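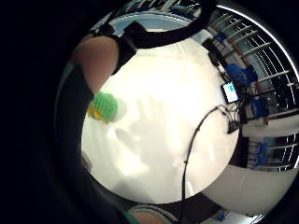
Banerard robotics club shows off its gripper project
15/04/2022

If you've walked past the computer room at Gellside after classes lately and wondered why the lights are still on, that's us! The Banerard robotics club has spent the spring on its biggest project yet, and I finally get to write something about it for the news page (I've been bugging everyone to let me do it since we started).

The short version: we're trying to teach a gripper to pick up squishy things. Blocks were last year's job, and by the end of that season we had gotten pretty good at blocks. Then Kimie Morikawa, our club advisor, came in with a bag of yarn and a crochet hook and told us to think softer. So now there's a green crocheted ball that has been picked up and set down more times than any ball deserves, and it's basically our mascot. We've had long arguments over a name. I'm holding out for Pickle.

The way it works is that one of us does the task by hand, over and over, while the camera on a hand-held gripper tool records what's going on. Pick up the ball, move it, put it down, let go, start again. Later those recordings become the practice material for the program that will run the gripper at the competition. It sounds easy until you've done it for an entire afternoon and your elbow starts complaining. We take it in turns now, and we have a rule that you switch after 13 tries, even if you swear you're on a roll.

I'm on the hardware side, which mostly means cables. So many cables! My best friend on the team is the label maker. Haruto Nakajima runs the software side, and he's the one who looks through all the recordings and throws out the bad ones. He's very strict. I lost 6 of mine in one session because I kept nudging the ball with my knuckles before I grabbed it, and he wouldn't budge even when I brought him a brownie.

The thing we've fought with most this spring is light. A white tabletop is great because the ball stands out so nicely, but it also bounces light right back into the lens, and then your own hand throws a big soft shadow over everything. We tried a gray cloth for a while and everyone hated it, it kept bunching up. Then we tried moving the table back from the windows, and that helped some. Kimie's view is that the competition room won't have perfect lighting either and the program might as well learn to put up with a few shadows. I think she's right, though I'd still like one session where I can see what I'm doing.

We've named our entry Urkent. It was a typo for "urgent" in the subject line of somebody's email (okay, mine) and it stuck. The first real test run is coming up before the summer break, and the regional competition is in July, over at Sepúlveda. Each team gets three attempts with the soft objects, and you don't find out what the objects are until you're there. We're hoping for a ball. We're also practicing with a sock, a beanbag and a stuffed rabbit that belongs to Haruto's little sister, who wants it back.

Last year we finished nearly at the bottom of the table, so I'm not promising anything. But the last couple of sessions have been really fun, and the gripper got hold of the sock twice in a row, which got an actual cheer from the people doing homework across the hall.

We still have room for two more people if you'd like to join before the end of the semester. You don't need to know how to code. You do need some patience, and it would be great if one of you could crochet, as Kimie says she's done making balls for the year and ours is starting to pill. Come by the computer room at Gellside after classes and ask for either of us, or just follow the sound of Haruto saying "again, please."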